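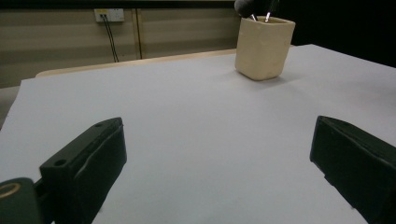

Melur Saragih sorts her makeup brushes every Sunday, and she wants a plain cup for it. The one she uses is cream-colored ceramic, squarish, with rounded corners.

"I had over 100 brushes when I worked weddings," she said. "Now I keep 9, and the rest went to Hidayah Liem."

She puts a white cover on the table before she starts.

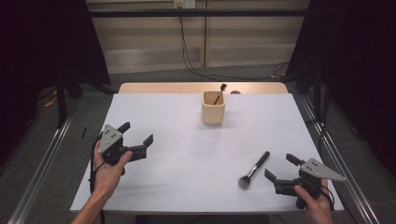 The big brushes go in last. "If they go in first, they fan out and you can't reach the thin ones," Saragih said. Handles go down, bristles up, unless she is only clearing the table.

She bought the cup from Lurno, a small pottery shop, in October. It was sold for pens. Asked if she would get a second, she said no.

"Then I would fill it."

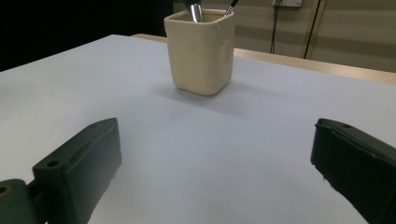

The ceramic cup on Saragih's worktable.

She washes the cup once a month with dish soap.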